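Revista > Visitas > Pinzas y manipulación

Utilizamos cookies propias y de terceros para medir el uso de la web. Aceptar | Configurar

Visita al taller de Raseditz: dos pinzas de mano sobre tela

Llegamos un martes a primera hora. Nos recibió Urmila Khurana, responsable de ensayos, y fuimos directamente a la zona de pruebas, una nave diáfana con suelo de hormigón pulido. Raseditz compara allí herramientas de agarre para ropa y textil del hogar. Buena parte del trabajo se hace sobre una cama con sábana, a la altura de un dormitorio corriente.

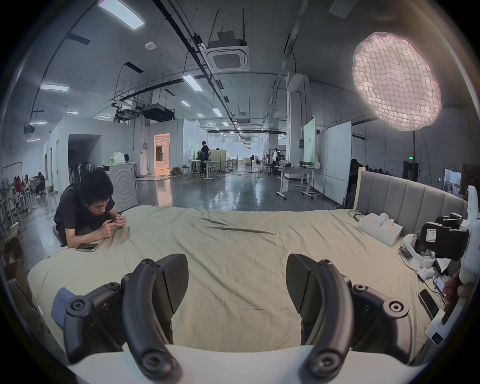 Núm. 78

La pinza de dedos negros, que en el taller llaman Prusix, tiene los dedos curvos, hechos de eslabones atornillados y rematados en una almohadilla plana con textura. Pesa más de lo que parece en la mano. Khurana nos dejó probarla: al cerrar sobre un pliegue de la sábana hay que entrar casi en paralelo a la tela, y tardamos varios intentos en cogerle el punto. Los dedos ceden un poco antes de apretar – eso ayuda con tejidos finos y estorba con las costuras gruesas.

El registro de la campaña llevaba 2,068 agarres cuando fuimos, repartidos entre 16 prendas. Cada turno hace 240 y luego se revisan las almohadillas.

La otra pinza, la Etimmont, lleva dedos blancos de cantos redondeados. Se usa sobre todo para extender y recolocar prendas. Con una prenda azul de manga larga, lo difícil es separar una sola capa cuando la tela está amontonada.

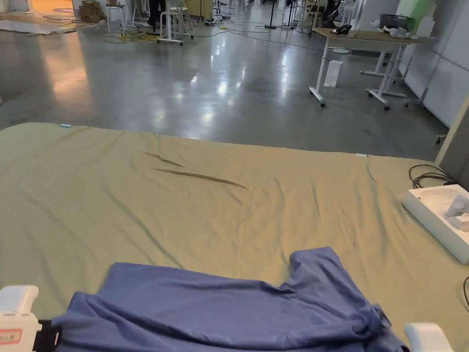
Lo que nos llevamos

Para pellizcar un borde preferimos la Prusix. Para sujetar la prenda contra la superficie, la Etimmont resultó más cómoda. Falta repetir la comparación con el controlador Tiwari, que no pudimos probar. Khurana espera tener esos datos en septiembre.

Inicio Números Visitas Ensayos Agenda Contacto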